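Room Setters Wanted for the Gendamcombe Living Room Study

Apr 24, 2021

We are looking for people who love a well-kept sofa. If you are the one in your house who can't walk past a slumped cushion without giving it a tug, or who has strong feelings about which pillow goes in the corner, please read on!

Gendamcombe is a small home research studio. We look at how people use the soft things in their living rooms: pillows, throws, seat pads, plush toys, the odd bolster that came with a couch three couches ago. Our new project, Inano, runs through July and asks a pretty simple question. When a room gets lived in all day, what does it take to put the seating back in order, and who agrees on what "in order" looks like? We had 1,211 replies to our opening survey and the answers were all over the place, from people who own two cushions and never move them to people who swap the whole set every season. Now we'd like to get some of you into the room itself.

There are two ways to join in. You can apply for a paid part-time job as a room setter, or you can sign up as a participant and come in for a single visit. Both are open to complete beginners.

Room setters (part-time)

You would be looking after the seating area between visits. That means clearing the sofa and chairs, brushing down the fabric, bringing out the next set of pillows from the shelves, and placing them according to a printed card. Some cards are very exact ("pink upright, white leaning to its left"). Others just say "comfortable" and leave it to you, and those are the fun ones. After each visit you write a few lines in the room log about what was moved, what ended up on the floor, and anything that needs washing or mending.

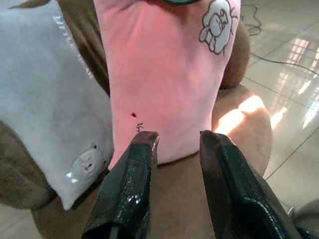

Pink and white plush pillows on the brown seat.

The shelves are a big part of the job, and I think the nicest part. We have around 400 soft items in the collection now, nearly all of them washable, and each one has its own card with the fabric, the fill, the size and the care notes. Plush and velvety covers get brushed in one direction with the soft brush. Anything with stitching or appliqué goes in a mesh bag and is washed inside out on cold. Knitted covers are dried flat. You don't need to know any of this when you start – we'll show you, and there is a chart on the laundry room door – but you do need to be the sort of person who will go and look at the chart.

We would love to hear from you if:

- you notice small things, such as a seam starting to open or a cover put on back to front
- you can follow a card to the letter and also make up your own mind when the card lets you
- you write clearly enough that the next person can use your notes
- you are comfortable lifting a box of pillows (bulky, never very heavy) and reaching a high shelf with a step stool
- you are fine with lint

Shifts are four hours, mornings or afternoons, and most setters take three a week. Pay is hourly, with a paid training shift before you start and a paid break in every shift. The exact rate for your schedule will be in our reply, before you are asked to come in. Experience in a hotel, a furniture store, a theater prop room or a day care would come in handy. So would having raised children on a light-colored couch.

Participants (one visit)

We need 100 people for the July visits. A visit takes about an hour and a half. You'll sit in the room with a book, a magazine or your own knitting and settle in however you like. Put your feet up! Pile every pillow behind your back, or push the lot of them to one end. Later on we'll ask you to tidy the seating the way you would at home before company comes, and then to talk us through your choices. There is no correct arrangement and we don't grade anybody's.

Participants must be 18 or over. Please let us know ahead of time if you are allergic to down, wool or latex foam and we will set the room from the polyester shelves. The building has step-free access from the parking lot, and there is a restroom on the same floor. You will get a gift card at the end of your visit, and you can leave early and still keep it.

We are especially short of people who share a living room with roommates, and people over 65. If you know someone like that, pass this along.

How to apply

For the setter job, send us a short letter. We aren't asking for a resume, though you may attach one. In 500 words or fewer, tell us about a piece of soft furniture you have looked after for a long time: where it came from, how you clean it, what has been sewn back on. Add which shifts suit you and the earliest date you could start.

For a participant visit, fill in the sign-up form at our front desk or ask for one by mail. Give us two or three dates in July that work for you and we'll match you with a slot.

We read every letter and answer all of them, usually within two weeks. Positions stay open until filled. Questions about either role are welcome, including very small ones about pillows.

Recent notices

Inano survey: what you told us about throw blankets
Sewing help needed, zippers and piping
Hallgrímsson reading chair: visitors' comments
Flultodex shelf labels, second printing
How we wash and dry the plush collection
Directions and parking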